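Stunby Simulation Guide
Section 4. Rendering with randomized backdrops

Last revised 21 January 2019

This section explains how to set up the placing task with randomized backdrops and lighting, and how to repeat the comparison in the Veltitz report. It assumes that you have finished Section 3 and that the arm moves correctly in the plain viewer.

4.1 What the backdrops are for

In the Veltitz runs, a policy trained against a single gray background did well in that setting and poorly when the background was changed. Policies trained on mixed backdrops lost much less. The physics was the same in both cases. Only the rendered images were different.

The backdrop is a surrounding image placed far from the table. It has no collision shape, so the arm cannot touch it. It also sets the direction and color of the main light, and this means shadows on the table change whenever the backdrop changes.

4.2 Before you start

You need the Gina scene package, the Gounder backdrop set (694 images), and at least 8 GB of free graphics memory. Check that the backdrop folder is readable from the account that runs the renderer. A missing folder does not stop the program. It falls back to plain gray and writes one line to the log.

4.3 Setting up the scene

1. Open the Gina package and load the placing task.

2. Set the table color to a single flat value. Leave the table texture field blank. A patterned table gives the policy position cues that you may not want in this test.

3. Under Backdrop, select Random per episode. Do not select Random per frame. That option is meant for image augmentation tests and makes the recorded episodes hard to review.

4. Set Backdrop blur to 4. Lower values keep fine detail in the background and slow down rendering.

5. Set the sample count to 200. Leave the denoiser off. Some grain is expected in the output.

6. Turn on Cast shadows for the arm, the cylinder and the block.

7. Render one test still with the gripper at the block and look it over before starting a full run. Check that the cylinder is between the fingertips, that the top of the block is in view, and that shadows fall on the table.

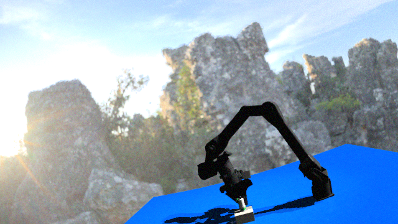 8. If the still is correct, save the scene under a new name. The evaluation script reads the saved file and ignores changes made in an open window.

9. Start the run with the backdrop seed written in your run sheet. Use the same seed for every policy you plan to compare.

Note: With a low sun in the backdrop, shadows become long and may run together near the block. Keep these episodes in the set. Removing them raises the scores and makes your numbers impossible to compare with the report.

Caution: Do not change the camera position between training and evaluation. The camera is a separate variable and is covered in Section 5.

4.4 Scoring

An episode counts as a success when the cylinder rests on the block, upright, with the gripper open and clear of it. The script takes this from the simulator state. Do not score from rendered images, as a cylinder still held by the gripper can look the same as one that has been placed.

Report the plain gray score and the mixed backdrop score side by side. A full evaluation takes about three hours on one card.

4.5 Known problems

Dark arm against a dark backdrop. The edges of the arm can be hard to pick out. Raise the fill light one step for all policies, or leave it alone for all of them.

Backdrop seam in view. Rotate the backdrop in the scene file and save again.

Scores differ between two runs with the same seed. Check the log for the gray fallback line described in 4.2. If it is there, fix the folder permissions and repeat both runs.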